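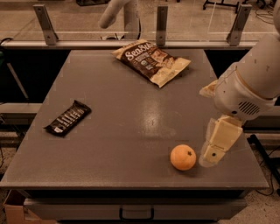

From: Korkor Abubakari
To: nodus-manip list
Subject: Re: Re: grasp ranking on mixed groceries, head view only

On Wednesday, Griet Maes wrote:

> I read the Agbeko draft and have three questions before we try to
> repeat it in Sodevby.
>
> First, the gain from the second ranking pass looks large compared to
> what we got with nearly the same network. Is it spread over all the
> objects, or does it come from the bags?
>
> Second, you say depth is "masked where unreliable." By what test? Our
> table tops are shiny and we lose patches of depth in the middle of the
> work area all day long. If your mask is tuned by hand I would like to
> know that before I spend a week on it.
>
> Third, what counts as a success? We require the object to stay in the
> gripper for the whole transfer, and I suspect you stop at the lift.
>
> Griet

Griet,

Taking these in order.

1. Where the gain comes from

Mostly the bags. The full run was 1212 grasp attempts on the mixed set (snack bags, wrapped chocolate bars, loose fruit), with three objects on the table per trial. Round fruit was close to ceiling under the first pass alone and the second pass changes almost nothing there. An orange gives you a clean outline, a nearly constant width, and a center you can find with color alone. The failures that remain on fruit are closing failures: the fingers touch one side first and the fruit rolls out before the other side arrives. Ranking cannot fix that. A slower close does, and we now use one for anything the classifier calls round.

Chocolate bars are in between. The position estimate is good, but the glossy wrapper produces highlights that move as the arm moves, and the first pass would sometimes choose a grasp along the long axis. The second pass scores each candidate again using the jaw opening at the proposed angle, which throws most of those out. When a bar lies diagonally to the table edges the angle error is worse than when it is square to them. I don't have a good explanation. The training poses were supposed to be uniform in rotation, and I have checked the sampler twice.

Bags are where the method earns its cost. A flat, crinkled bag has many edges that look graspable from above and are only folds or print. The first pass likes the border between the light margin and the dark center panel, where there is nothing to hold. The second pass looks at local height around each candidate and prefers places where the bag stands up from the table. If you leave bags out of your set, expect to see very little difference between the two passes, and please don't report that as a failure to replicate without saying so.

2. The depth mask

It is not tuned by hand, but it does have one free parameter. We compare two depth images taken a short interval apart with the arm parked, and mark any pixel whose value is missing in either or differs by more than the threshold. The mask is then grown by a few pixels. Glare on the table top gets caught by this nearly every time, including the bright patch near the middle that our ceiling lights produce. In the masked region we substitute the fitted table plane, provided the color image shows no object there. If the color image does show an object, the candidate is kept with a penalty.

The threshold was set once on the Grorodia bench and then left alone. I would expect it to need setting again on yours. Use a bare table and raise it until the mask stops flickering.

One problem we have not solved: clear panels. The barrier behind our table returns depth from itself in some places and from whatever is beyond it in others. With the neighboring arm in motion on the far side, the two-image test marks a large area and the grown mask can spill over onto the table. We crop the work area short of the rail, which costs us the back strip. The draft mentions the crop but not why it is there, and I will add a sentence.

3. Success

You are right about the lift. The draft counts an attempt as successful if the object clears the table and is still held when the arm reaches the hover pose. We did log the full transfer for a subset of 184 attempts. Under your stricter rule the ordering of the methods stays the same, but the bags lose more than the other two classes, mainly to slow slip when the bag was pinched near a corner. Both numbers should be in the paper and I will put them in the same table.

Practical notes for the setup in Sodevby:

The gripper pads matter more than we wrote. Ours are blocky and fairly wide, and the jaw opening model assumes flat faces. If you run the narrow fingers you need to change the contact width in the config file, otherwise the second pass will reject good grasps on the bars.

Park the arm off to the side of the work area before capture. If it hovers beside an object, its shadow changes the color segmentation, and the fingers themselves can end up inside a candidate window. We lost roughly two days to this.

Objects should be set apart from one another. None of our results say anything about piles or about items that touch, and the segmentation step will merge them.

Scoring runs on a single workstation. The second pass is the slow part and its time grows with the number of candidates kept, so cap that first if your cycle time suffers.

The config files and the per-attempt log are in the Nodus group folder under agbeko/rank2. The log uses the lift rule in the column "ok" and the transfer rule in "ok_full", blank where it was not recorded. Please read blanks as missing and not as failures. An earlier script of mine got that wrong, so discard any summary you have from before September.

Send me your table plane residuals once you have the camera mounted and I can tell you whether the default threshold is anywhere near usable.

Korkor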